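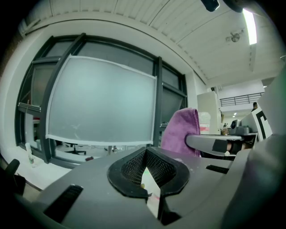 # About Prokudley

Small firm, Jeltamcombe, upstairs over the old tyre place. We help people work out what to buy before they buy it. Robots mostly, plus the bits that hang off them: grippers, guarding, benches, spares, training days.

We don't sell the kit. Worth saying twice as people do ring up asking for a price on an arm. We'll tell you what to ask for, who to ask, and what the quote has left out.

**Who's here**

Mwanahawa Simiyu started it. Ran the equipment budget at a packing plant for years and got fed up with finding the fitting costs on page nine. She does the first visit and the spending plan.

Lyle Wojcik does trials and sums. If a job can be tried by hand with a gripper first, he'll try it by hand. Folding, picking, wiping down, lids on and off. Then he writes up what it'd take to automate, and whether he would.

**How a job goes**

- Phone call, free, 20 minutes
- Site visit. Bring whoever does the work now, not just the manager
- Hand trial on your own items, or close to it
- Written plan: what to buy this year, what to leave, what to hire
- We sit in on supplier meetings if you want us there

Most plans take around 40 days start to finish. Longer if your finance people are busy, which in February they are.

**Things we always put in the budget**

Spare finger pads. Cables. Somebody's time to learn it. Floor space, and the cost of moving what's there already. Servicing in year two. A line for things going wrong, we use a tenth and have'nt regretted it yet.

**Past work**

Başaran, laundry and linen hire: 90 page tender cut down to something a supplier could answer. Tirex: three cells planned, one bought, second one due when the first has paid for itself. Also schools, a bakery, a couple of labs.

**Getting hold of us**

Ring or drop in, Unit 584, side door, the bell works if you press hard. Mwanahawa answers emails in the mornings, Lyle when he remebers.

Page updated 2/28/21. New fees sheet to follow.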